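Ticket: Museum catalog, costume collection
Subject: Date filter drops garments recorded with "circa"
Opened: April 2024
Reporter: Marleny Ayala
Assigned: Hemi Pryor
Status: Reopened 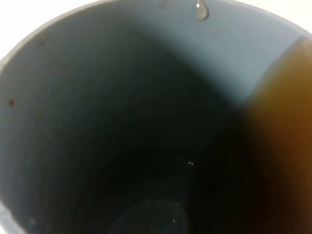 Searching the costume catalog for evening dress, 1900 to 1915, leaves out nine records I know are there. All nine come up if I search by accession number. They include the Cáceres opera cloak and both Hitier bodices, so these are the pieces people write in and ask for.

Steps: open Advanced Search, choose Costume, type "evening" in Object Name, set the years, press Search. Same result logged in and logged out.

Pryor:
Thanks. I cleared the search cache and ran the nightly index by hand. Please try again.

Ayala:
Tried again. No change. I didn't expect one, as the cache was also the answer in March when the glove records went missing, and they came back only after Mundine edited them one at a time.

Pryor:
Could be the date field. The filter reads Earliest Year and Latest Year, not the display date. If those two are blank the record is skipped. Can you check one of yours?

Ayala:
Checked the opera cloak. Display date "c. 1908". Earliest 1903, Latest 1913. Not blank. Checked the first Hitier bodice, also filled in. I'd rather not check the rest until there is a theory that fits these two.

Pryor:
Fair. I exported the cloak record and compared it with a tea gown that does show up. The years match in format. The difference is in Object Name: the tea gown has one term, the cloak has 2 (evening; outerwear). I think the filter is reading only the last term.

Ayala:
That would explain the cloak. It doesn't explain the bodices, which have a single term.

Pryor:
You're right, they do. Looking again, the bodices came over in the Pullow import, and that batch wrote "Evening" with a space in front. The browse page trims it. Search doesn't. So there are two faults giving the same symptom. Fix for the space is a script over the whole import, around 3,000 records. Fix for the terms is a setting. Both applied on the test site. Marking as solved.

Ayala:
Please don't mark it solved from the test site. I ran the search there and got eight of the nine. The missing one is the beaded overdress, single term, no space in front, years filled in. I have also asked Mundine whether the script touches the notes field — some of those spaces are there on purpose, in transcribed dressmakers' labels.

Pryor:
Reopened. The script is limited to Object Name and I'll paste it in the ticket for Mundine to read before it goes near the live catalog. Looking at the overdress now. It has a draft flag from an old loan record that I can't clear with my login.

Ayala:
I can clear it. Leave it set until you know whether other records have the same flag, please.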